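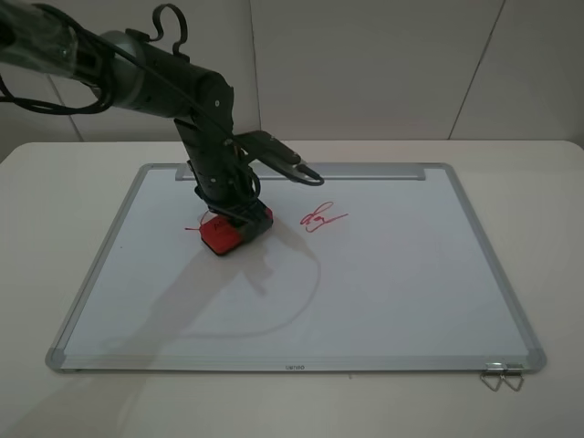
Robotic arm holding a red eraser to a whiteboard

FOR IMMEDIATE RELEASE
30 June 2025

Irkero Brewing is opening a second taproom in Salau, and yes, the dark lager is coming with us

SALAU - Hi, it's Aurelia Trummer from Irkero Brewing. I write our press releases myself, so if you were hoping for one of the polished kind, sorry! I've got good news though. We signed the lease on the old Godinho creamery building on the river side of Salau, and we plan to pour our first pint there in December.

If you've driven past, you know the building. It's long and low with the loading dock out front, and it still says Godinho in faded blue letters along the side. We're keeping the letters. I had three separate people stop me in the grocery store to ask about them before the lease was even signed (small town, word travels), so let me put that in writing right now. The letters stay, and the loading dock is going to be the patio.

The new place will seat 70 inside, and that feels enormous to me. Our original taproom has one long bar, a handful of tables and a bathroom line that has become a social event of its own. I love that room and it isn't going anywhere. Same hours, same dartboard, same slightly wobbly table by the window that the Tuesday-through-forever crossword group will not let me fix.

What the Godinho building gives us is room to make lager properly. I've been wanting this for years. Ale is quick and forgiving about space, but a lager sits in the tank for weeks, and every week it sits there is a week I can't use that tank for anything else. Right now we make Ider, our dark lager, just twice a year, and it sells out while I'm still finding the tap handle. I get more email about Ider than about anything else we do, and some of it is a little heated!

So the new building gets four horizontal lagering tanks, and Ider goes on year-round from opening day. It's 5.2 percent, brown as strong tea, toasty up front and dry at the end. The recipe stays put. I did try a version with a bit more roasted malt this spring, and my own mother handed the glass back to me.

There will be 17 taps in Salau. Ider gets one, obviously, and so does our regular pale ale. We're also setting aside two for beers from other small breweries nearby, and one for a house root beer that I've been working on at home with mixed results (the last batch was good, the one before it tasted like a pharmacy). The rest will rotate. I'd like to do a proper smoked beer this winter, and I've been reading about old farmhouse styles again, so please consider yourselves warned.

About cans. Ider has never been in a can, and I've always said it wouldn't be until we could make enough of it. Now we can. The first four-packs will be sold over the counter at the new taproom on opening day, with a limit of two per person, and they'll show up at the original taproom the week after. We don't have plans to send them to stores yet. If you run a shop and want to be on the list when that changes, write to me and I'll put you on it.

Now the mug club, since I know that's why half of you are still reading. The club has been closed to new members for a good while, with 177 mugs on the wall and no wall left. Salau has a lot of wall. We'll open new memberships in the fall, and current members get first pick of a hook in either building. You don't have to choose a favorite - your mug lives in one place, but your member price works in both.

We're hiring, too. I'm looking for 8 people to start: bartenders, a cellar hand, and somebody for the kitchen, where we'll be doing a short menu of sausages, pretzels and a big green salad because I'm told people want one. You don't need brewery experience for the bar jobs. I'd much prefer someone who's nice to strangers at nine at night. Cellar work does involve lifting and a truly heroic amount of cleaning, so think about that one before you apply.

A few practical things. There's parking behind the building, and a bike rack is going in by the dock. Kids are welcome until eight in the evening. Dogs can come on the patio but not inside, on account of the kitchen. The river path comes out nearly at our door, and I fully expect to see some of you arriving on foot and muddy. That's fine, we're putting in concrete floors.

If you write about beer or about Salau and you'd like to see the place while it's still all dust and extension cords, I'm happy to walk you through it. Bring closed-toe shoes. I can also send tap lists and floor plans, and I'll talk about lagering tanks for as long as you can stand it.

Media contact: Aurelia Trummer, founder and head brewer, Irkero Brewing. Call the taproom any afternoon and ask for me. If I don't pick up I'm probably cleaning a tank, so leave a message.

###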